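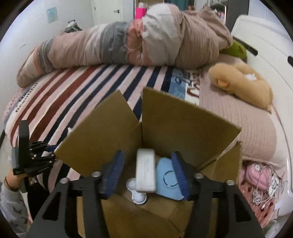
Gerasimos Zacharopoulos asked that the record show his disagreement with the proposal to shorten the Summer Leadership Residency from six nights to four. He stated that students from the first group had told him the fifth day was when they began to speak freely in the seminars, and that a four-night program would end before that point was reached. He asked that his comments be placed ahead of the regular business so that members could consider them in connection with Item 3. The chair, Shirley Després, agreed, and the remarks are entered accordingly.

FLAMADTHORPE COLLEGE
ADVISORY COUNCIL ON STUDENT LEADERSHIP
Minutes of the January Meeting

The meeting was called to order at 3:10 p.m. in the Gallardo Room. A quorum was present. The minutes of the previous meeting were approved with one correction: under Peer Mentoring, "fall orientation" should read "spring orientation."

1. Report on Applications

The Office of Student Programs reported that 76 complete applications had been received for the coming residency. Applications were still open for transfer students at the time of the meeting, and a further report will be given when that period closes. Interest was strongest among second-year students in education, nursing, and public administration. Applications from evening students remained low. Members discussed whether the daytime interview hours were a factor, and the Office agreed to offer interviews after 6 p.m. during the second round.

A member asked whether students who had been declined last year were permitted to apply again. The Office confirmed that they were and that their earlier applications would not be shown to the readers.

2. Mentor Assignments

The Council reviewed the list of 17 faculty and staff members who have agreed to serve as mentors. Two of these are serving for the first time. It was noted that the mentor handbook still refers to the former grievance procedure and must be revised before training begins. The chair will send the corrected section to the Office of Student Programs.

There was discussion of the number of meetings each mentor is expected to hold with a student after the residency. The handbook calls for one each month through the end of the spring term. Several members considered this too many in the weeks before final examinations. It was moved and seconded that the requirement be waived for the last month of each term. The motion carried.

3. Length and Location of the Residency

The Council considered two plans for the summer. Under the first, the residency would be held for six nights in Vosis Hall, as before. Under the second, it would be held for four nights, with the balance of the seminars moved to Saturdays in the fall.
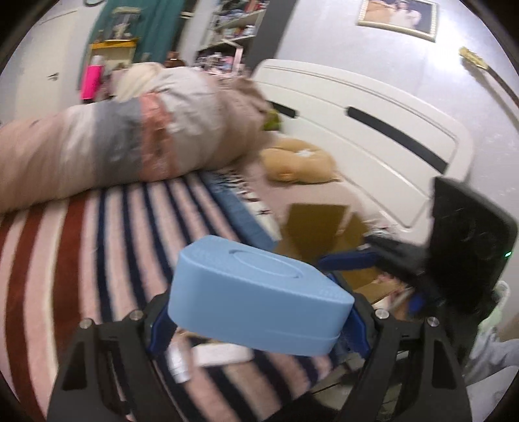
The Office of Student Programs favored the first plan on academic grounds but drew attention to the work involved in opening Vosis Hall outside the regular term. Linens are no longer supplied in the summer months, and students would be asked to bring their own bedding. One member observed that a rolled-up comforter or bolster such as the one shown here is a bulky thing to carry on the shuttle from the train station, and asked whether a van could be provided on arrival day. The Office will request a price from the transportation desk. It was also noted that the first-floor rooms will be held for students who have asked for accommodations.

Members who favored the second plan pointed to summer employment. Of the students who withdrew last year after being accepted, most gave a job as the reason. A fall schedule would allow them to take part without losing a full week of pay. Others replied that Saturday attendance at the Dremitz Seminars had been poor for several terms and that there was little ground for expecting a better result in this program.
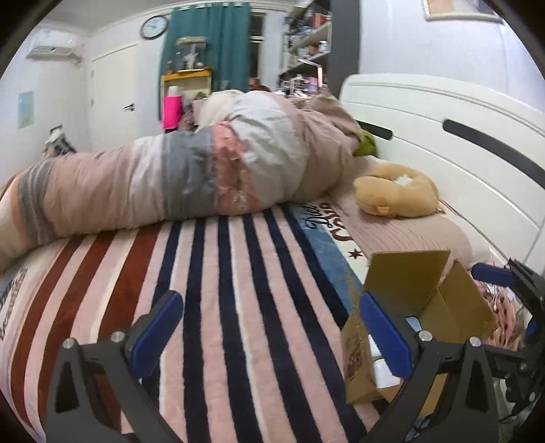

Members then turned to the question of a stipend as a means of answering the employment concern directly. It was proposed that each student who completes the full residency receive $600, to be paid at the close of the final session. The chair advised that the present budget could not support this amount for every participant and that it would have to be limited to students with demonstrated need. Mr. Zacharopoulos said he would support a smaller class if that made a larger number of stipends possible. The Office preferred to keep the class at its present size.

It was moved and seconded that the six-night residency be kept for the coming summer, with a need-based stipend subject to the approval of the Dean. The motion carried, with two members opposed. The four-night plan was tabled.

4. Alumni Directory

The directory of past participants in all college leadership programs now holds 1371 names. Many of the email addresses are out of date. The Office of Alumni Relations has offered to compare the list with its own records, provided that the Council supplies it in spreadsheet form. Ms. Després will arrange for the transfer.

5. Other Business

The wording of the completion certificate was referred back to the Office of Student Programs. Members asked that students' names be printed with accents and other marks where these are used.

A request from the Student Senate for a nonvoting seat on the Council was received. It will be placed on the next agenda, and the Senate will be invited to send a representative to speak to it.

The meeting was adjourned at 4:45 p.m.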